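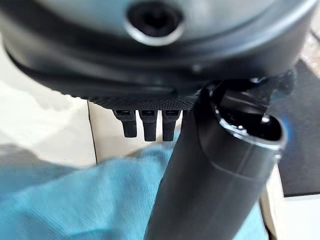 The Verine Open House is a public demonstration of household robots held each November by Umus, a robotics company based in the town of Illés. It takes place in a furnished apartment on the ground floor of the company's building, and admission is free. Visitors are let in by groups of 12, and each group stays for one session.

The event grew out of private showings for suppliers. After 3 years it was opened to the general public, and school groups were given their own morning hours. The robot shown is the Ultow, a two-handed machine built for light housework.

A session consists of four tasks, most of them set in the living room. They include folding a towel, picking up cushions, and moving small items from one room to another. Staff set out the objects before each group enters, and the starting positions are changed between sessions. The robot is allowed more than one attempt at a task. 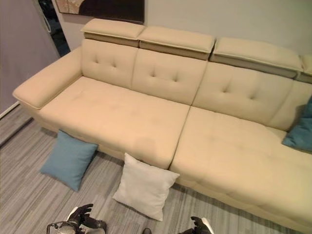

Sofa and floor pillows in the living room, with the robot's hands in the foreground.

Visitors stand behind a line on the floor while the robot is moving and may ask questions afterward. Local reviews of the event have been mostly favorable, though several noted the slow pace — a single task can take up most of a session. Later editions added a printed schedule and a second afternoon showing.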